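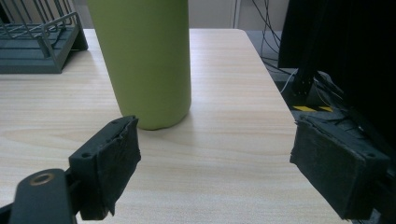

Bottles and Tumblers, Gallery 7

This page belongs to the drinkware section of the Sakutdale household collection, put together by Gemma Fabbri and Ettore Villa. The section now has 86 entries, most of them everyday things for the kitchen or the desk. Full notes are in the printed list, which you can ask for at the Colombo Street office.

Olive-green bottle, matte finish. Entry 24. Ettore picked it up in Dremach in June, along with two smaller ones that are listed separately. Plain green was what we were after – the section already had plenty of patterned bottles.

Insulated tumbler in white and clear, with a white lid and straw. It is filed under tumblers, although Gemma would still like a separate heading for anything with a straw.

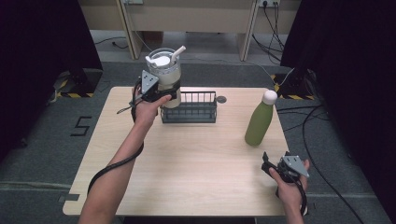 The straw lids get their own line in the printed list. Spare lids are kept in the Poltton boxes and are not shown in the gallery.

Green bottle again, same entry. Bottles with no lettering on the side are marked P in the list, for plain.

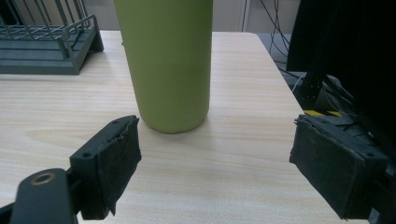 Racks and baskets are in Gallery 8, together with trays. Corrections to any entry can be left at the office before noon – please give the entry number and the gallery number.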